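4.2 Boldly striped clothes on a patterned bedspread

Of all the items in the Halov household study, the striped garments gave us the most to write about, and they were a pleasure to work through. Most folding guides begin with a plain shirt on a plain table. People at home fold whatever comes out of the basket, on whatever surface is nearest, and very often that surface is the bed.

A strong stripe is a wonderful guide to the state of the cloth. Where the fabric lies flat the lines run on smoothly, and where it doubles over they break or bunch, so a hidden crease shows up at once. The same stripe can also mislead. Once a garment hangs in folds, the edge of a fold and the edge of a stripe look much alike, and our coders went back to these passages more than to any others (26 of the 200 we marked, against 3 for plain cotton).

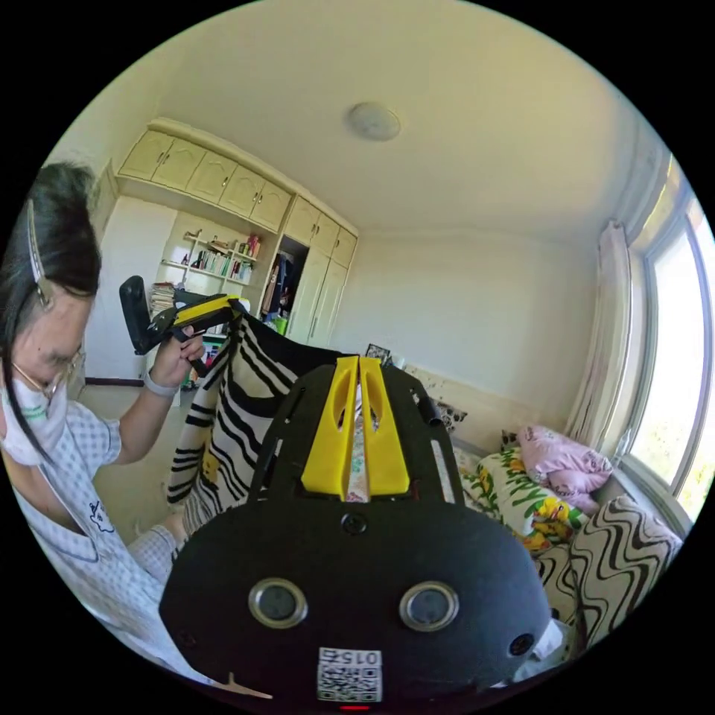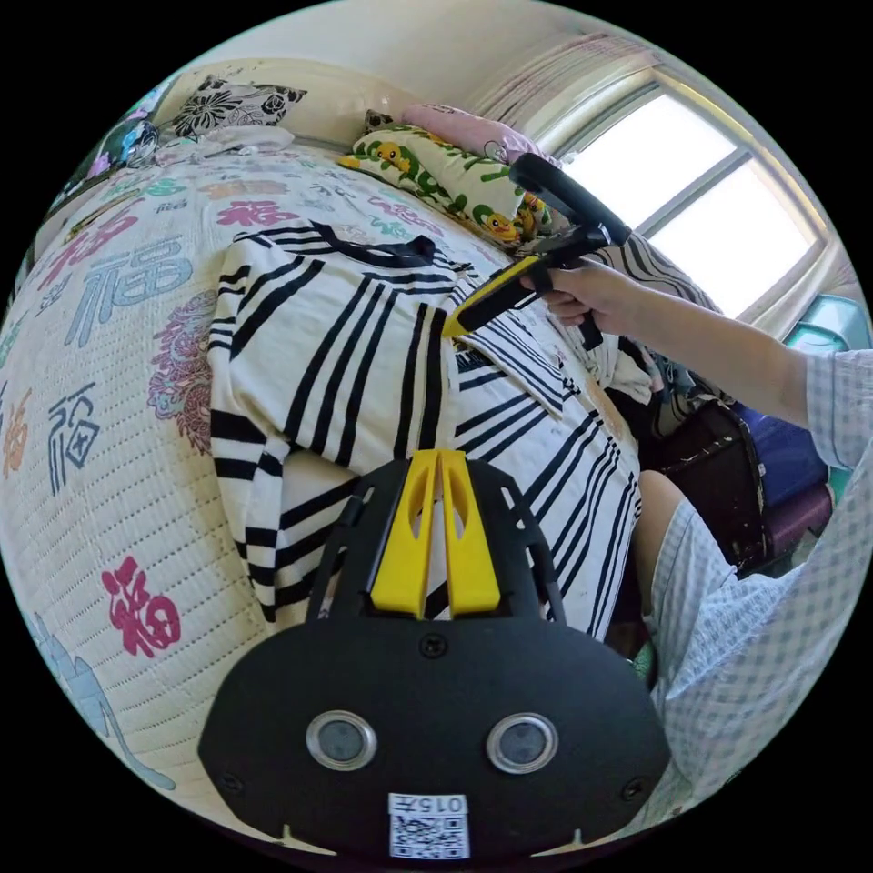 Figure 3. Handling striped fabric: held up by its top edge (first picture) and spread on the bed, with the dark collar or neckline near the top (second picture).

The bedspread matters too! A quilted cover gives a soft base that moves with the garment, and a large printed character such as 福 makes a handy landmark when describing where a sleeve or hem has got to. We had expected busy prints to slow the coding down. In the Firport homes they did the opposite, and coders agreed more readily on where a garment lay than they had with plain sheets.

We followed Zamfir in treating lifting and spreading as separate steps, each with its own code.

Contact the Mamel editorial office | © Mamel Papers in Home Studies | Back to top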